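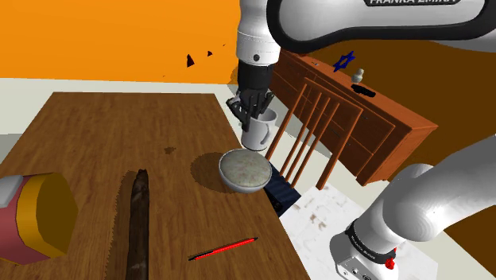
Simulated Franka arm with the mug held over the bowl, from our kitchen-table set.

1/ We finished rewriting our house rules for simulated handling tasks at Humska this week. A few people asked to see them after the May meet-up, so I'm posting the main ones. They cover simulation only. The real cells have their own safety documents and this doesn't replace any of them.

2/ Write the task sentence before anyone builds the scene. One sentence, one verb, one target. "Put the mug in the bowl" and "hold the mug above the bowl" are different tasks and they need different success checks. We had both filed under the same name for most of last year.

3/ Say what counts as success in terms the simulator can measure. Object, target, distance, how long it has to stay there. If the gripper still has hold of the mug, a "placed" check must return false. Our old one only looked at height above the table and passed a lot of runs it shouldn't have.

4/ Clutter stays in. A mug and a bowl on a bare table tell you very little about how a policy will cope in a kitchen. Put other things on the table, a pen for instance, and have furniture behind it. Log every object by name and starting pose, including the ones the task never mentions.

5/ Check the scene for stray geometry before you record. Bits of mesh hanging in the air are a fault in the scene file. Log them, give them a ticket, and mark any runs already made with that file. Don't delete those runs. Somebody may have trained on them and will need to know which they were.

6/ Containers that aren't empty need their own entry. A bowl filled nearly to the top behaves differently from an empty one, and in some of our assets the filling is one solid lump with the bowl. Write down which kind it is. Sartori's asset sheet has a field for this and we've copied it.

7/ Random seeds. Every result we report now uses 7 seeds, and we give the worst as well as the mean. On the Fudstead benchmark one policy scored 68 per cent on average and looked fine until we listed the seeds one by one.

8/ Two people sign off a scene, and neither can be the person who built it. They open it, run the reset 3 times and compare the object list with what they see. It's dull and it takes ten minutes.

9/ Label rendered pictures as rendered, in slides and reports too. We've had a customer take a simulated still for a photograph of a working cell, and it made for an awkward call.

10/ Still open: how to score a grasp on the rim of a mug. Pestex count any stable hold. We'd like to record rim, body and handle separately, but the contact data isn't clean enough yet.

11/ The full text goes on the project page on 13th September. Comments are welcome before then, particularly on post 3, where the hold times are still under discussion.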